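mabaso-descale-log

README, last touched December

Descaling and water hardness notes from shared kitchens, typed up from paper sheets. Kept by Zanele Adams, sheets from Refilwe Ndlovu. 2,622 rows, 93 machines, 4 csv files.

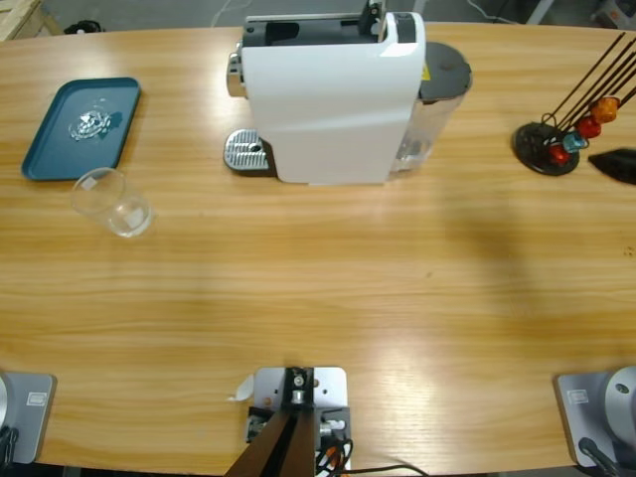 Columns: machine_id, site, hardness, days_since_descale, note. Hardness is in German degrees, strip test only, so dont read much into it. machine_type is free text and a mess. "Capsule" means the sort with a chrome spout over a perforated drip tray, like the white one on the table. Bean-to-cup and filter are seperate types. Blank = not written down, NOT zero.

Sites: Josumen (both floors), Fekasham, Skinine. Skinine changed its water filter partway through, see column filter_swap. Don't average across it.

Known problems
- 8 rows with no site. Left in.
- Fekasham hardness was rounded to whole numbers
- some notes in pencil, unreadable, marked [?]
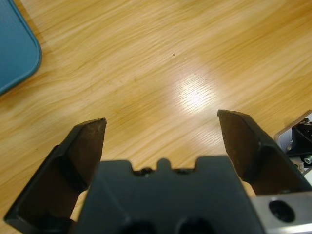

Tabletop, light wood, with part of a blue tray.

To do: tidy the note column, merge the two Josumen files, check units on the oldest sheets. Corrections to Zanele please, with the row number.

Licence: use it how you like, say where you got it.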